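Drugstore vs salon gel top coat - worth it??

diepvu_nails
Mar 28, 2024
ok so quick one. been doing my own gels at home, bought the Skisus top coat everyone here raves about and it went dull on me in 2 days. TWO. my old Brondska one is cheaper and lasts forever. am I doing somthing wrong or is it just hype

kulsoomB
Not hype. You're flooding it. Thin coat, cap the free edge, full cure. I get three weeks out of Skisus and I wash dishes without gloves like an animal

diepvu_nails
I DO cap the edge. lamp is fine too, same lamp for both

tri.dang
Which lamp tho. Skisus wants a stronger one than most of the little travel ones. Brondska cures under anything

kulsoomB
^ this. also are you wiping too soon? let it sit a min before the alcohol or you kill the shine

khai_t
Gonna disagree with everyone, Skisus is just overpriced. Went through 2 bottles, both got stringy halfway. And if we're talking finish - pics first then my rant 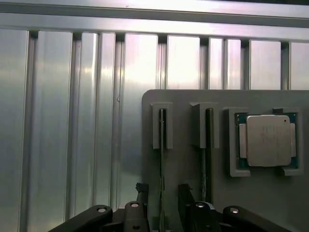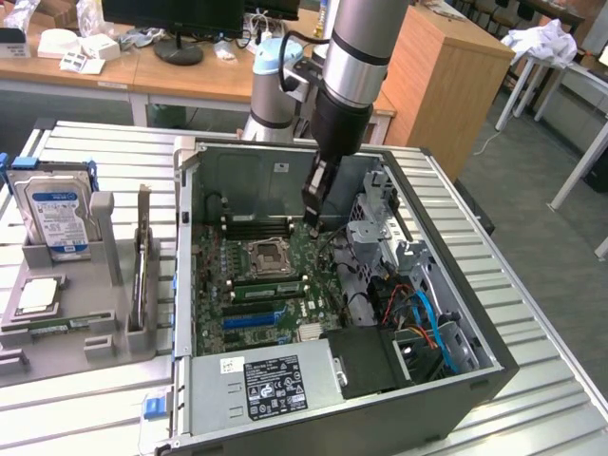
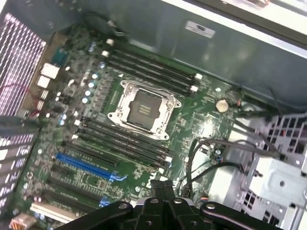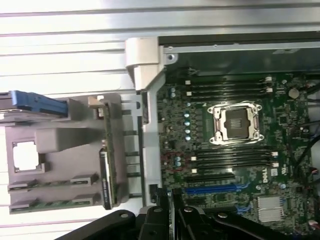 Rant time. Shine isn't the only thing, people act like glassy is the goal every single time. I want a soft chrome that doesn't look like a mirror ball. Tomton has a powder that gets close, rub it over a no-wipe top, seal, done. The color I'm after is the wall in the first pic, silver going a bit pale lavender where the light hits. Skisus over that powder just turned it flat gray on me. Brondska kept the lavender

cucvan88
ooh ok that lavender silver is pretty. would do it on short almonds

tri.dang
Did you let the powder sit before sealing? flat gray sounds like you dragged it around with the brush

khai_t
yes I let it sit. not my first rodeo

kulsoomB
Still say thin coats. float the brush, dont press

diepvu_nails
so its the lamp or the brush or the brand, great lol. gonna try Brondska on one hand and Skisus on the other, thin coats, and wait before wiping. will report back in April

cucvan88
do the chrome on both too pls

diepvu_nails
if the powder comes in time yeah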